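I ran my perception lesson again on Thursday, this time with 24 kids in one room. It's the one where partners sit back to back and one of them describes a drawing while the other tries to copy it. I got the basic idea from an activity pack by Dreta and have changed it a lot over the years.
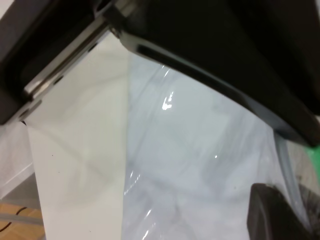
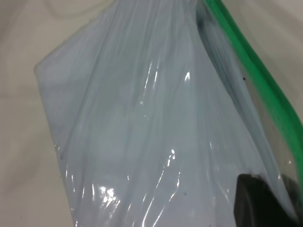 Green zip strip in the second one.

I gave each pair 15 minutes, up from ten last February. The extra time helped the slower talkers. The quick ones finished early and started arguing about what counts as a triangle - fine by me.

Next time I'll drop the map drawing. It has too many labels, and the kids just read them out loud. The plain shapes led to much better talk afterward about how two people can hear the same words and see different things.

I still need to type up the question sheet. The old one has 31 questions and we never get past the first page.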